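网络打印机固定地址与共用队列设置指南

适用对象:各科室设备联络人
发布单位:Claltport 信息服务处
更新日期:2024年3月23日

一、适用范围

本指南适用于通过有线网络接入办公网的激光打印机,说明如何为打印机分配固定地址、在打印服务器上建立共用队列,以及在办公电脑上完成连接。通过 USB 线直接连接单台电脑的打印机不在本指南范围之内。彩色绘图设备另有规定,请向信息服务处索取。

二、准备事项

开始操作前,请确认下列内容:

1. 打印机已由资产管理部门登记,机身贴有资产编号。
2. 所在房间的网络端口已开通。端口编号印在墙面面板上,申报时须一并填写。
3. 已取得信息服务处分配的固定地址、子网掩码和默认网关。
4. 已取得打印机管理密码。新设备出厂密码须在首次登录时更改。

申请固定地址请使用“网络设备接入申请表”,由科室负责人签字后提交。正常情况下,信息服务处在3个工作日内答复。未经分配的地址不得自行填写,否则可能与其他设备发生冲突,造成两台设备均无法通信。

三、查看当前网络状态

打开打印机电源,待控制面板显示“就绪”后,依次进入“菜单”“报告”“配置页”,打印一份配置页。配置页上列有硬件地址、当前 IP 地址、固件版本和已安装内存。请将硬件地址抄录到申请表相应栏目,抄录时注意区分数字0与字母D、数字8与字母B。

若配置页上的 IP 地址以169.254开头,说明打印机未能从网络取得地址。请检查网线两端是否插紧,并观察网络接口旁的指示灯。指示灯不亮时,更换一根网线后重新开机;仍不亮时,请报修网络端口。 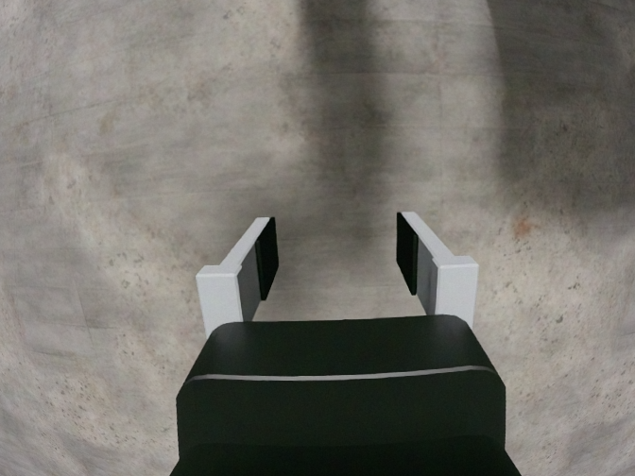 Xolani Makhubela 来信补充:我们科室遇到过指示灯正常但始终取不到地址的情况,换线、换端口都没有用,最后查出是打印机的链路速率被固定成了十兆半双工。把“链路速度”改回“自动”,重启之后就恢复了。建议把这一项写进检查步骤。

该意见已采纳。指示灯正常而无法取得地址的,请进入“菜单”“网络”“链路速度”,确认该项为“自动”。修改后须关闭电源再重新开机,仅让打印机退出休眠不会使设置生效。

四、设置固定地址

1. 在控制面板进入“菜单”“网络”“TCP/IP”“配置方式”,选择“手动”。
2. 依次输入 IP 地址、子网掩码和默认网关。每输入一段数字后按“确定”进入下一段。
3. 保存设置,等待打印机重新初始化。
4. 再次打印配置页,核对各项数值与分配通知书是否一致。
5. 在同一网段的电脑上打开浏览器,输入打印机地址,应能看到登录页面。

部分旧型号没有“手动”选项,应选择“静态”或关闭“DHCP”,效果相同。面板为英文界面的设备,可先在“System Setup”中更换语言。

登录管理页面后,请完成以下安全设置:更改管理密码;关闭 Telnet 和 FTP 服务;将 SNMP 团体名改为分配通知书上载明的名称;在“联系人”栏填写科室名称和分机号码。管理密码应由科室设备联络人保管,不得写在机身或控制面板附近。

五、建立打印队列

共用队列由信息服务处在打印服务器上建立,科室须提供队列名称、纸盒配置和允许使用的人员范围。队列名称由楼栋代号、房间号和设备序号组成,中间用短横线连接,不使用汉字和空格。

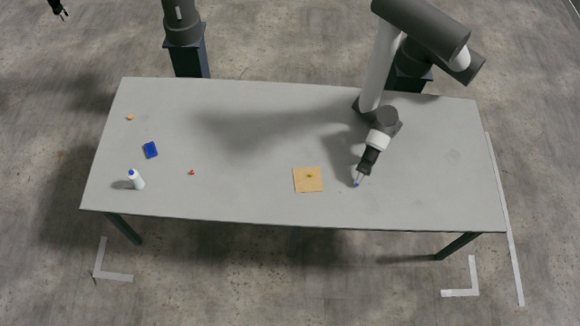

纸盒配置应与打印机实际安装情况一致。加装了第二纸盒的设备,须在驱动程序的“设备设置”页中将“纸盒2”标为“已安装”,否则用户在打印对话框中无法选择该纸盒。信封进纸器、双面打印单元和扩充内存也应在同一页面登记。

建立队列时默认采用通用 PCL 6 驱动程序。如有下列情况,应在申请表中注明改用 PostScript 驱动程序:

经常打印排版软件输出的文件;
使用非 Windows 系统的人员较多;
打印含大量矢量图形的文件时出现缺字或错位。

两种驱动程序可以分别建立队列并指向同一台打印机,名称末尾加注“PS”以示区别。Gutari 楼和 Salminen 楼的公共打印机均按此方式设置。

六、在办公电脑上连接

1. 打开“设置”,进入“打印机和扫描仪”,点击“添加设备”。
2. 在列表中选择所需队列。列表中没有显示时,点击“手动添加”,选择“按名称选择共享打印机”,输入服务器名和队列名。
3. 系统提示安装驱动程序时,选择“是”。提示需要管理员权限的,请联系信息服务处远程处理。
4. 打开“打印机属性”,点击“打印测试页”。
5. 在“打印首选项”中确认纸张为 A4,双面打印设为“长边翻转”。

请勿在电脑上绕过服务器、直接以 IP 地址添加公共打印机。以此方式提交的作业不进入统计,也无法由管理人员从队列中删除。

七、常见故障处理

作业停留在队列中不打印。先查看打印机面板有无缺纸、卡纸或纸张尺寸不符的提示。面板正常时,删除队列中最早的一份作业,观察后续作业能否继续。仍无法继续的,请联系信息服务处重新启动打印服务。

打印出大量乱码。立即取出纸盒,在电脑上删除该作业,然后关闭打印机电源。重新开机后改用另一种驱动程序打印同一文件。

大文件只打印出前几页,并显示“内存不足”。可将分辨率降低一级,或在驱动程序中关闭“页面保护”。此类提示频繁出现时,可申请扩充内存。

队列显示“脱机”而打印机面板正常。多数情况是打印机更换网络端口后地址未同步更新。请打印配置页,将地址与分配通知书核对后报信息服务处。

八、变更与停用

打印机搬移房间、更换主板或网卡,均须重新提交接入申请。停用设备应先由信息服务处删除队列、收回地址,再办理资产手续。带有硬盘的型号在移交前须执行安全擦除,并保留擦除报告。

受理电话:分机55
队列与驱动程序事宜:Consuelo Cuautle
网络端口与地址事宜:Ákos Szalai
申请表请送 Kodton 楼4层服务窗口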